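Shared lunch at work: one pot of money, or everybody brings own food?

marta_kx
Posted at 8:40

Hello all. I moved to the Lidgate office in July and I was asked to organize the lunch. We are 24 people. There is no canteen, and the nearest bakery in Postlow closes before most of us are hungry. Until now every person ate alone in front of the screen, and I find this sad. In my country lunch is the one hour when you learn what your colleagues think.

My plan is that everybody pays the same small sum each month, and two people do the shopping for bread, cheese, spreads, fruit and something warm in the cold season. We eat together at the long table in the meeting room.
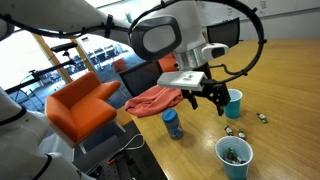 The difficulty is the money. Three colleagues eat almost nothing at midday, one has celiac disease, and one says openly that he will not pay for other people's cheese. I do not want to force a person to be social. But if each one can choose his own price, I am afraid I will spend my evenings with a spreadsheet. How do you do it in your places?

oldladle
Posted at 9:15

We had exactly this at Odoi and it died after one spring. The equal share was the problem. The people with big appetite loved it and the people with small appetite paid for them, very politely, until they stopped paying. I would not do it again.

What works for us now is that bread, butter and tea are common, and everything else you bring. It is boring, but I have not had one argument about it.

Colin Bickerstaff
Posted at 9:52

I disagree with oldladle, with respect. If everybody brings his own food, you get a room with people who each look in their own box. The sharing is what makes them talk. Last winter one of our accountants made a lentil soup with too much cumin and we still speak about it.

On the money: we put in a tin and the amount is free. The first month it was 96 dollars, and I expected more, I admit. Then people saw what the food cost, because I taped the receipt to the cupboard door, and it corrected itself. The man who never pays also never eats much. I decided to leave him in peace.

One warning about spreads. Buy the big jar only if you know it will be eaten. We bought 700 grams of hazelnut cream and it was a catastrophe for everybody's trousers.
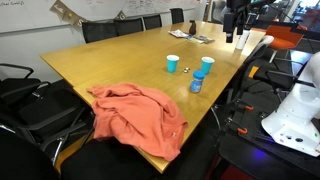

For the celiac colleague, please ask her first before you plan anything. Ours did not want a special shelf with her name on it. She wanted her own butter, with no crumbs in it, and her own knife.

marta_kx
Posted at 10:30

Thank you both. The receipt on the door is a very good idea, I will steal it. The colleague is a he, by the way, and I have asked. He says also: butter.

I tried to write some rules for the meeting room. Please correct me if the tone is too strict. English is not my first language and sometimes my rules sound like the army.

1. Lunch is from 12:15 to 1:00. You can come late and you can leave early.
2. No talking about open projects unless everyone at your end of the table wants it.
3. Whoever opens the last one of something writes it on the list by the door.
4. Lids go back on bottles and jars after use, please, also when you plan to take more.
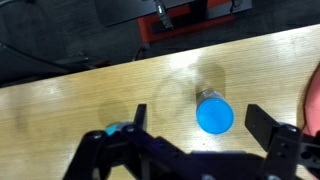

5. Your cup is your cup. Take it with you or wash it.
6. Hot dishes stand on a board, never directly on the wood.
7. The room must be free for other people at 1:15.

nightshift_pia
Posted at 11:05

The tone is fine, but I would take out number 2. In my experience people break it on the first day and then the other rules look weak too. My team tried "no work talk" and we sat there like at the dentist. Work is what we have in common - let them complain about it for ten minutes and then it goes to football and children alone.

Also I am a bit on the side of your cheese man. A lunch break is free time. If I want to read my book I should not have to explain it to the whole office. Can you say somewhere in the rules that it is no problem to stay away?

oldladle
Posted at 11:20

Agree with Pia about the book. Don't agree about number 2. At Odoi we had a manager who used lunch as a second meeting. With a rule I could have pointed at the wall.

Colin Bickerstaff
Posted at 11:48

Maybe the rule should be only for managers then. I am half serious.

Number 6 is the one I would print in large letters. We have a white ring on our table from a casserole, and the oil that was supposed to take it away made it darker and bigger. Now we keep a fruit bowl on top of it.

marta_kx
Posted at 2:10 pm

Good, number 2 becomes "no meetings during lunch", which is shorter, and I add one line that lunch is an invitation and there is no list of who comes. For the money I will try Colin's tin for two months. If it fails I go to the bread and butter system of oldladle and he may say that he told me.
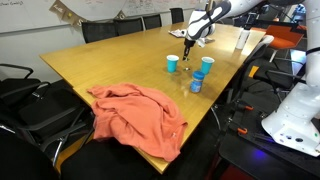
The long table, with cups and jar

nightshift_pia
Posted at 2:34 pm

Sounds fair. What will you do for the warm food? At our Ollelden site we have only a microwave and nearly everyone wants it at 12:20.

marta_kx
Posted at 2:51 pm

One microwave also here, and a slow cooker that somebody left in the kitchen. I thought about soup once a week, started in the morning. My only fear is the smell of onions at 10 o'clock.

oldladle
Posted at 3:06 pm

Fry the onions at home the evening before and bring them in a box with a good lid. And label the soup with what is inside, for the celiac man. Stock cubes can have wheat, check the packet.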